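Boletim Premavar - setembro de 2025

Cabos, réguas e mesas: o que muda nas bancadas do segundo piso

Texto: Yatziri Ponce

Vai depressa que o boletim fecha hoje e ainda falta a página das férias. Então: cabos.

Quem passou pelo segundo piso nas últimas semanas já deu por isso. Mesas com três cabos para um telefone só, réguas de tomadas no chão atrás das cadeiras, carregadores sem dono. A Teresa Kinsella fez o levantamento da casa toda, gaveta a gaveta, e chegou a 1,113 peças entre cabos, fichas e adaptadores. Destas, 751 servem para alguma coisa. O resto vai para a reciclagem em outubro, quando a Bralamau cá vier buscar os caixotes cinzentos.

Começámos pelas mesas de madeira, as castanhas, porque são as que toda a gente partilha. Regra simples: uma régua em cima da mesa, à vista, com o interruptor ao alcance da mão. Nada de réguas no chão. O Heriberto Zavala tropeçou em duas no mesmo dia e escreveu uma mensagem a toda a gente que não vamos reproduzir.

Um carregador por régua, ligado na tomada de cima. O cabo USB sai dali e fica na mesa, pronto para quem chegar. Outro cabo solto ao lado, para quem trouxer o seu próprio carregador. E pronto, mais nada.

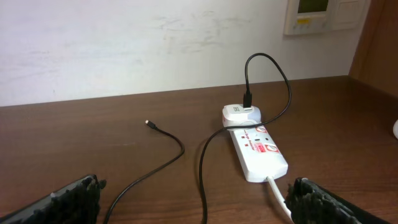

Como deixar a mesa ao fim do dia

Lista curta, colada também na porta da copa (a versão da copa tem um erro no ponto da régua, vale esta):

Telefone fora da mesa. Os de teste voltam ao armário, os pessoais vão convosco para casa, claro.

Cabo solto enrolado à mão, sem apertar. Voltas largas. Nada de nós, nada de elásticos - a Anum Minhas tem fitas de velcro na secretária dela e dá a quem pedir.

Cabo ligado ao carregador pode ficar onde está. Se fizer laço para cima, empurrem-no para trás, para o lado da parede, para não se prender nas mangas.

Régua desligada no interruptor. Não basta tirar o telefone.

Ponta do cabo a olhar para cima da mesa, nunca pendurada na borda. Já perdemos demasiadas pontas esmagadas por cadeiras. A Blažena Baláž guarda as vítimas num frasco, quem quiser ver é só passar por lá.

Café longe disto tudo. Pois.

E os telefones

Perguntaram-nos muito se os telefones de teste podem carregar nas mesas partilhadas. Podem. Durante o dia, com alguém por perto, e depois armário. À noite não.

Os pedidos de telefone continuam a ser feitos na folha da Vendaler, separador "requisições", com o modelo escrito por inteiro. "O Samsung grande" não é um modelo. "O azul" também não. Quem não souber, acenda o ecrã e veja se o nome lá está, que num dos que andaram agora pela mesa lia-se bem: Galaxy S25+, letras escuras em cima do fundo azul claro. É copiar isso para a folha e fica o assunto resolvido em dez segundos.

Ao devolver, escrevam a hora. Se o cabo que usaram falha quando se mexe na ficha, ponham um bocado de fita de papel na ponta e deixem no cesto do Heriberto. Não o voltem a pôr na mesa à espera que o próximo descubra, por favor.
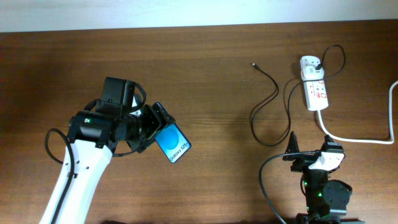

Perguntas que chegaram à caixa do boletim

Posso ligar uma segunda régua à primeira? Não. Mesmo que haja tomadas livres. Se a mesa precisa de mais, digam à Teresa e ela muda o lugar ou pede outra tomada na parede.

E o aquecedor de pés? Também não. Nem no inverno. Sabemos quem perguntou.

Os cabos brancos antigos ainda prestam? Alguns. Estão a ser testados um a um na sala Ochoa, o que demora. Os que passarem levam etiqueta e voltam às gavetas.

Há cabos novos? Há. Encomendámos 300, todos pretos, compridos que cheguem para dar a volta ao portátil. Vão sendo distribuidos à medida que os velhos saem, por isso não vale ir buscar um só porque é novo. Troca por troca.

Posso levar um para casa? Falem com a Anum. Ela tem uma caixa dos que sobraram e está farta de olhar para ela.

Datas e recados

Recolha dos cabos velhos: em outubro, a data certa sai por mensagem. Caixotes junto ao elevador, só cabos e carregadores. Pilhas é noutro sítio, ao lado da impressora.

As mesas junto às janelas ficam para a segunda volta. Até lá usem o bom senso e desliguem as réguas à saida.

Dúvidas sobre réguas e tomadas, Teresa. Telefones e cabos avariados, Heriberto. Fitas de velcro, Anum, mas levem as vossas contas feitas e não peçam vinte de uma vez.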